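로봇 조작 학습을 위한 시연 데이터 수집
강의 노트 5: 손에 드는 그리퍼로 예시를 모으는 방법

작성: 담당 강사, 10/6/24

이번 시간에는 학습 알고리즘보다 앞에 있는 일을 다룹니다. 지난 시간까지 우리는 모방 학습의 손실 함수와 정책의 구조를 보았습니다. 그러나 실습 보고서를 읽어 보면, 성능이 나쁜 조의 문제는 대부분 네트워크가 아니고 데이터에 있었습니다. 그래서 오늘은 데이터를 어떻게 모으는지, 무엇을 기록해야 하는지를 순서대로 설명하겠습니다. 제 한국어 표현이 어색한 곳이 있으면 수업 게시판에 알려 주십시오. 다음 판에서 고치겠습니다.

1. 용어

시연(demonstration)은 사람이 과제를 처음부터 끝까지 한 번 수행한 기록입니다. 에피소드(episode)는 저장된 시연 하나를 말합니다. 이 노트에서는 두 말을 거의 같은 뜻으로 씁니다. 다만 시연은 했지만 저장하지 않은 경우가 있으므로, 개수를 말할 때에는 반드시 에피소드를 기준으로 합니다.

관측(observation)은 카메라 영상과 그리퍼의 벌어진 정도입니다. 행동(action)은 다음 순간의 그리퍼 자세와 목표 폭입니다. 손에 드는 장치에서는 로봇의 관절 값이 없습니다. 이 점을 처음 배우는 학생이 자주 잊습니다. 관절 값은 나중에 로봇에서 정책을 실행할 때 역기구학으로 계산합니다.

2. 왜 손에 드는 그리퍼를 사용하는가

원격 조종으로 데이터를 모으면 로봇 한 대에 한 사람이 묶입니다. 또 조종하는 사람은 힘을 느끼기 어려워서 동작이 느려집니다. 손에 드는 그리퍼는 사람이 직접 물건을 잡으므로 동작이 빠르고 자연스럽습니다. 장소를 옮기는 것도 쉽습니다.

단점도 있습니다. 첫째로, 사람의 팔은 로봇의 팔보다 자유롭습니다. 사람에게 편한 자세가 로봇에게는 불가능할 수 있습니다. 둘째로, 그리퍼의 위치를 영상과 관성 센서로 추정해야 하므로 추정이 실패한 에피소드는 버려야 합니다. 우리 수업의 Skitano 데이터 묶음에는 에피소드가 2651개 있는데, 그중 118개는 위치 추정이 실패하여 학습에 사용하지 않습니다. 파일은 지우지 않았으니 궁금한 학생은 열어 보아도 됩니다.

3. 카메라와 마커

카메라는 그리퍼에 고정되어 있고 어안 렌즈를 사용합니다. 시야가 넓어서 물건을 가까이 잡을 때에도 주변이 같이 들어옵니다. 주변이 보여야 위치 추정에 쓸 특징점이 남습니다. 흰 벽만 보이는 곳에서는 추정이 잘 끊어집니다.

손가락에는 정사각형 마커가 하나씩 있습니다. 두 마커 사이의 거리로 그리퍼의 폭을 계산합니다. 따로 엔코더를 달지 않아도 되는 대신에, 마커가 가려지면 그 구간의 폭은 보간으로 채웁니다. 가려진 구간이 길면 보간 값을 믿을 수 없습니다. 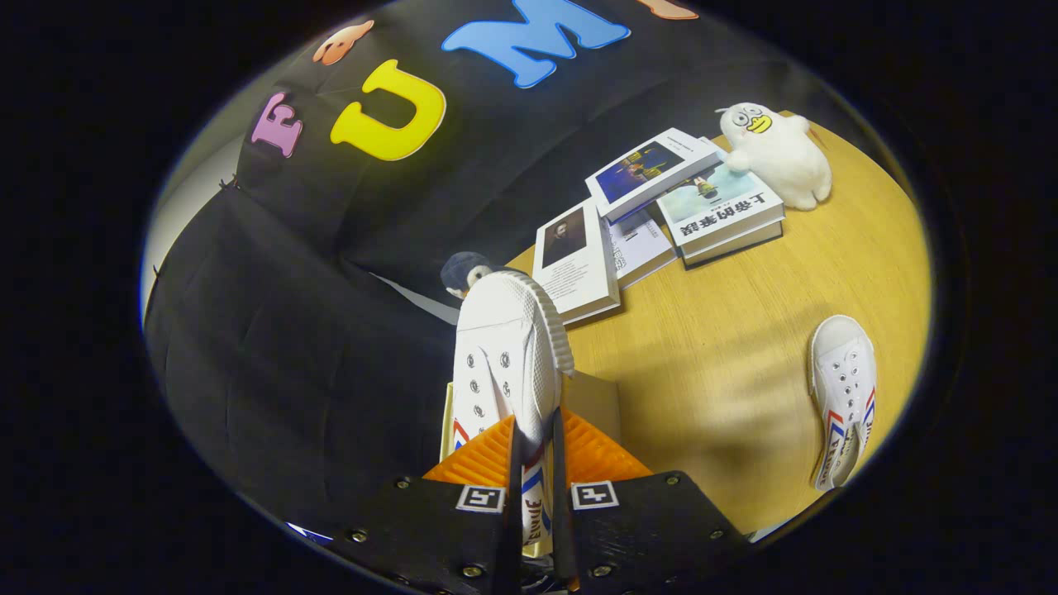

그림 1. 캔버스 운동화를 잡은 그리퍼. 두 손가락의 안쪽 가장자리 가까이에 흑백 마커가 있다.

그림 1에서 확인할 것은 두 가지입니다. 먼저, 물건을 잡고 있는 동안에도 마커가 보입니다. 운동화처럼 부피가 있는 물건은 잡는 방향에 따라 마커를 가릴 수 있으므로, 새 물건을 시작할 때마다 시험 촬영을 한 번 하십시오. 다음으로, 주황색 패드는 표면에 홈이 있고 물건에 닿는 부분입니다. 패드의 변형은 마커 사이의 거리에 나타나지 않을 수 있습니다. 따라서 계산된 폭과 물건의 실제 두께는 같은 값이 아닙니다. 과제를 풀 때 이 차이를 오차로 적지 말고, 정의의 차이로 적어 주십시오.

어안 영상에서는 가까운 물건이 크게 보이고, 탁자의 가장자리 같은 선이 휘어집니다. 이것을 펴서 쓸지 그대로 쓸지는 연구자마다 의견이 다릅니다. 이 수업에서는 그대로 씁니다. 펴는 과정에서 가장자리의 정보가 줄어들고, 정책 네트워크는 휜 영상에서도 충분히 배울 수 있다고 보기 때문입니다. 단, 마커 검출에는 반드시 보정된 렌즈 모델을 사용합니다.

4. 물건과 배경의 배치

다양성은 계획해서 만들어야 합니다. 사람은 같은 자리에 같은 방향으로 물건을 놓는 습관이 있습니다. 학기 초의 Zasham 실습에서 한 조가 에피소드 576개를 모았는데, 시작할 때 물건의 방향이 거의 같았습니다. 학습 손실은 아주 낮았지만 물건을 조금만 돌려 놓아도 정책이 잡지 못했습니다.

다음 항목을 에피소드마다 또는 몇 에피소드마다 바꾸십시오.

- 목표 물건의 위치와 방향
- 목표가 아닌 물건의 종류와 개수
- 배경의 색과 무늬
- 조명의 방향
- 그리퍼가 출발하는 높이

모든 항목을 한꺼번에 바꿀 필요는 없습니다. 그러나 한 항목만 계속 고정되어 있으면 네트워크가 그 항목에 의지할 수 있습니다. 그림 1의 탁자에는 책과 봉제 인형이 있고, 뒤의 검은 천에는 색이 있는 글자 모양이 붙어 있습니다. 검은 천만 있는 배경과 비교하면 특징점을 찾기가 더 쉽습니다.

운동화 두 짝처럼 서로 닮은 물건이 같이 있을 때에는 과제의 정의를 특별히 조심해야 합니다. "신발을 잡는다"라고만 쓰면 어느 짝을 먼저 잡는지가 사람마다 달라집니다. 데이터 안에 두 가지 답이 섞이면, 단순한 회귀 정책은 두 짝의 중간으로 움직이려고 합니다. 이 현상은 지난 노트의 다봉 분포 부분에서 설명하였습니다. 순서를 지시문에 적거나, 여러 답을 표현할 수 있는 정책을 쓰는 것이 해결 방법입니다.

5. 시연의 절차

(1) 물건을 배치하고 지시문을 읽습니다.
(2) 그리퍼를 완전히 열고 녹화를 시작합니다.
(3) 잠시 멈춘 다음에 움직입니다. 멈춘 구간은 동기화에 씁니다.
(4) 과제를 수행합니다. 손목을 급하게 돌리지 마십시오.
(5) 그리퍼를 열고 물건에서 물러난 뒤에 녹화를 끝냅니다.
(6) 기록표에 성공, 실패, 보류 중 하나를 적습니다.

실패한 시연을 바로 지우는 학생이 있습니다. 지우지 마십시오. 물건을 놓쳤다가 다시 잡은 기록은 회복 동작을 배우는 데 귀한 자료입니다. 그러나 사람이 다른 손으로 물건을 바로잡은 기록은 성공으로 적으면 안 됩니다. 로봇에게는 그 다른 손이 없습니다.

연속으로 오래 작업하면 동작이 점점 짧고 거칠어집니다. 두 사람이 한 조가 되어 자주 교대하는 것을 권합니다. 교대한 시점도 기록표에 남깁니다. 검증 데이터를 나눌 때 사람별로 나누는 방법을 쓸 수 있습니다.

6. 검사와 정리

수집이 끝나면 Lykkegaard 스크립트로 검사합니다. 이 스크립트는 위치 추정이 끊어진 구간, 마커가 보이지 않는 비율, 영상과 센서의 시간 차이를 출력합니다. 통과한 에피소드도 적어도 5개는 눈으로 재생해 보십시오. 기록표와 영상의 순서가 하나씩 밀린 경우는 스크립트가 찾지 못합니다.

훈련용과 검증용을 나눌 때에는 프레임 단위로 섞지 마십시오. 같은 에피소드의 이웃한 프레임은 거의 같으므로 검증 점수가 실제보다 좋게 나옵니다. 나누는 단위는 에피소드이고, 가능하면 배치가 다른 묶음 단위가 더 좋습니다.

7. 과제

각 조는 두 짝의 신발을 정리하는 과제를 정하고 지시문을 한 문단으로 쓰십시오. 어느 짝을 먼저 잡는지, 어디에 놓는지, 무엇을 성공으로 보는지가 들어가야 합니다. 그 다음에 배치 계획표를 만들어 함께 제출합니다. 녹화는 계획표를 확인받은 뒤에 시작합니다. 장비는 Tukholm 실습실에서 빌리고, 사용한 뒤에는 손가락의 나사가 풀리지 않았는지 확인하여 반납합니다.

July 판의 노트를 가지고 있는 학생은 3절과 6절을 다시 읽어 주십시오. 폭의 정의와 검증 데이터를 나누는 방법이 바뀌었습니다.

마지막 수정: 3절의 렌즈 보정 설명과 7절의 제출 순서를 고침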